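Depth and segmentation fail on a tinted plastic organizer – which stage should I fix first?

Posted in Perception and Planning, August 11, 2025

I'm working on a policy that puts foam earplugs into a divided organizer box. The demos come from a hand-held gripper with a camera on it. The box is see-through smoky plastic on a white table, and my compartment detector can't make sense of it. Divider edges show through other dividers, and I get cells that don't exist. Over 158 episodes the cell grid came out wrong in 56.

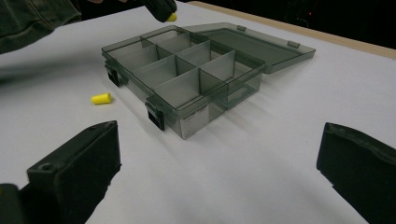

Photo: Zurnura, own work

The earplugs segment fine on the bare tabletop. The yellow is easy. I run the Pietrzak segmentation package first, then fit a grid, then pass the cell centers to the planner. Should I retrain the segmenter or replace the grid fit? I'd like to avoid new hardware.

Cluretti

Don't retrain yet. Your box is rigid, so stop asking the network to find the cells. Measure the divider layout once, write it down as a template, and estimate one pose per frame from things that are opaque. The two black latches and the pale label are good for this. You need the camera intrinsics to be right, so check those before anything else. 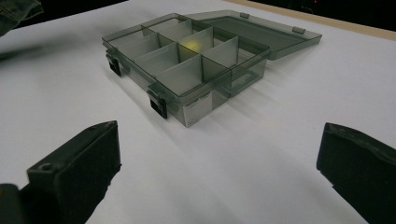 Once the pose is stable, project the template and get the cell centers from that. For occupancy I would threshold on hue inside each projected cell. Expect the yellow to look blurred and washed out through a frosted divider, so set the saturation limit low – I use 70 on a 0 to 255 scale. Also average the pose over 5 frames, or the centers will jitter when the gripper is moving.

If the dividers in your box can be moved, store one template per layout and put the layout name in the episode metadata.

Steps I'd follow, in order:

1. Recheck intrinsics and the camera-to-gripper transform.
2. Label the latch corners and the label corners in a few episodes and solve for pose.
3. Overlay the template and look at the frames where the lid is open behind the box. The rim of the lid can pull an edge-based fit away from the base.

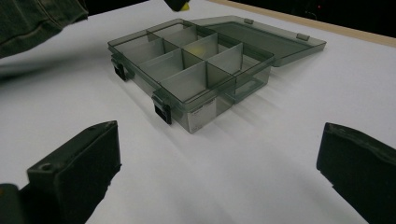

4. Turn off depth for the box and keep it for the table plane only.
5. Rerun the bad episodes and compare cell centers before you touch the planner.

Sulta

just paint the box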